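Spent the morning at the Pollevden prison open day, my first time past a gate like that! Gemma Lombardi took 46 of us round two wings and the law library - one shelf, mostly old.

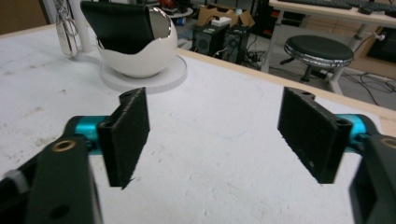
How long does a prisoner wait to see a lawyer? Three days, if the form goes in on time.

I liked the visiting room best, oddly (big windows, decent coffee), though the phones were down again.
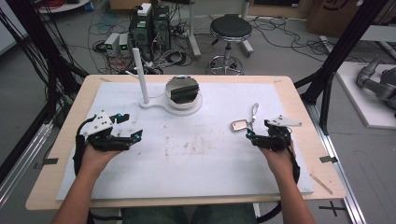

Cosimo Ruggiero wrote to me afterward that his letters to Pollevden still take 2 weeks to get in.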